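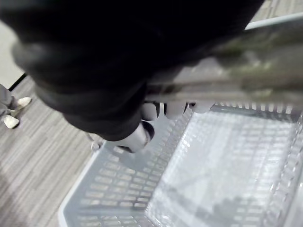 The basket with the handle up, apparently empty.

How to set up a play grocery and teach the packing of a basket

A small shop for play can be made in one corner of any room. In our playroom in Skendine we have had one since April, and in this page I explain how we arrange it and how we practise with the basket. It is suitable for children from four years, and the older ones also like it if you give them a proper shopping list.

What you need

A shopping basket with a handle which folds down
A stand or a low shelf with separate compartments
Toy fruit and vegetables
A soft cloth
Paper and pencil for the list

Step 1. Choose the place

Put the stand against a wall or beside a free piece of floor, so that the customer can stand in front of it with the basket and not bump into anybody. Our stand is wooden, with slatted fronts, and the top is 67 cm from the floor. This is a good height for small children. If you use a bookshelf, take only the lower shelf.

Step 2. Sort the goods

Give every kind its own compartment: yellow and orange fruit in one, green vegetables in the next, red ones in the one after. Please do not mix them in the beginning. When the child hears "something green" he or she should be able to find it without searching. Later you can mix on purpose and let the children sort the shop before it opens. My group calls this the Molby hour, from a shopkeeper in a story we read, and it takes place at ten in the morning.

Do not fill the compartments up to the edge. Round fruits roll away easily, and then the lesson becomes a lesson in crawling under furniture (also useful, but on another day).

Step 3. Check the basket

Lift the handle and let it down two or three times. It must move freely on both sides. Look also into the basket: the walls and the floor of ours have small openings, and little things like play coins can get stuck there. We keep the coins in a purse for this reason.

Step 4. Take and put in

Now the shopping can start. The child holds the basket by the handle with one hand and takes one thing at a time with the other. A carrot with leaves is a nice first thing, as it is long and easy to grip. Let the child bring it over the middle of the basket, lower it, and only then open the hand. No throwing!

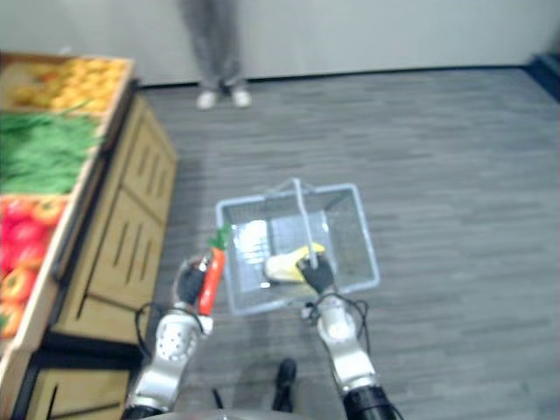 Lindiwe Engelbrecht wrote to me that in her group the basket stays on the floor for the first week, and the children carry it only when they can put the things in quietly. She finds that holding and packing together is too much for the youngest. I have tried it now and I agree with her, at least for the four-year-olds.

Step 5. Pack with a cloth

When single things go well, add the soft cloth. Any small towel will do, but a fluffy one is more pleasant to handle, and a bright yellow is quickly found again at tidying time. Ask the child to take it with the whole hand, not with two fingers, and to press it a little so that it does not slip.
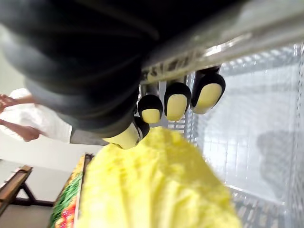

Hard things go in first and the cloth goes last, loosely on top. If you have something which can be dented, you may turn the order around and make a bed from the cloth. Let the children try both and tell you which they prefer.

Step 6. Bring everything back

At the end the basket is unpacked in front of the stand. Every piece returns to its own compartment, the cloth is folded once in the middle, and the handle is laid down. For the smallest ones I draw the fruit on a card and place it by the compartment. The cards are 13 cm wide and stand up by themselves if you fold them.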